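How to sort a kitchen junk drawer so it stays sorted

14 shares 3 comments

We moved into our apartment in Wendow with two boxes of kitchen things and one empty drawer beside the stove. After one year this drawer did not open anymore. A soup ladle had turned itself inside and blocked it, and I had to put a ruler through the gap to push it down. When I finally emptied the drawer I found 25 rubber bands, keys to a bicycle lock we sold, and the warranty of a kettle that was already broken.

I write here the method I used. It takes one afternoon for a normal drawer, and you do not need to buy anything before step four.

Step 1. Empty everything on a towel

Put an old bath towel on the table and turn the drawer over on it. The towel keeps the small screws from rolling to the floor. Do not sort from inside the drawer. I tried this the first time and I only moved the things from the left to the right.

Wipe the drawer with warm water and a little dish soap, then leave it open to dry. In the corners there will be crumbs, also if you never put food in there. A dry paintbrush takes them out well.

Step 2. Make piles by the work, not by the size

My first mistake was to put all small things together. Batteries, thumbtacks and a spare button were one pile, and I was looking in it every time with my fingers. Now I make piles by the work I do with them: closing and fixing (tape, string, glue), writing, light and power, measuring. What is left over goes to a pile for other rooms.

Test every pen on paper. Test every battery too, if you have a tester. Loose batteries should not lie with keys or coins, so give them their own small box with a lid.

Step 3. Decide what leaves

I asked my neighbor Sandro Messina how he decides, because his drawers are very good. He keeps only what he used since last October. For me this was too strict, I use the birthday candles only one time in the year and I still want them. But for cables and for mystery keys his rule is right. Put the mystery keys in an envelope, write the date on it, and store it in a closet.

Step 4. Measure, then choose the dividers

Measure the inside of the drawer, never the front. In ours the difference was 5 centimeters in total, and the first organizer I ordered had to go back. Measure also the height, with the drawer pushed in a little, so you see where the cabinet begins. Our drawer has 70 millimeters of free height and the tall boxes do not pass.

You can use one big organizer or several small trays. I prefer the small trays. They can change places when you change your mind, and you can lift out one tray and wash it.

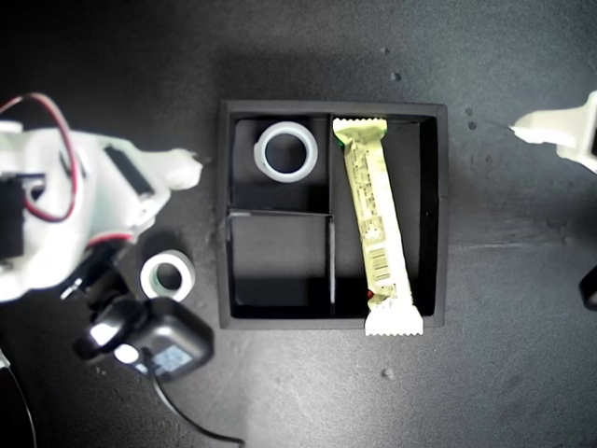
How many compartments does one drawer need?

Take the number of piles from step two and add one. The extra compartment is for the things that arrive during the week, and you empty it on the weekend. With more compartments than this you start to forget which one is for what, and the mixing begins again.

If the trays slide when you close the drawer, put a piece of non-slip shelf liner under them. Cut it a little smaller than the drawer, otherwise the border rolls up at the back. A small ball of removable putty under each corner works also, but it collects dust.

Step 5. Put the things back

The front of the drawer is for what you take every day. For us it is the scissors, one pen and the tape. Long things go along the side, with the handle toward you. Sharp points should look to the back.

Do not fill a compartment more than you can see the bottom of it. If a pile is too big, take half away and keep it as a reserve in another place. I keep my reserve of string in a cookie tin on top of the refrigerator.

Step 6. Keep it

Once a month I open the drawer with a cup of coffee and look for five minutes. I return what belongs to other rooms and I throw away the dry pens. For the first two months my husband put the mail in there every evening. A basket near the door solved this, and the basket is now its own problem, but a smaller one.

If you rent, keep the original drawer insert when there is one. We put ours flat under the bed, wrapped in newspaper, with the screws in a bag taped to the bottom.

3 comments Share this page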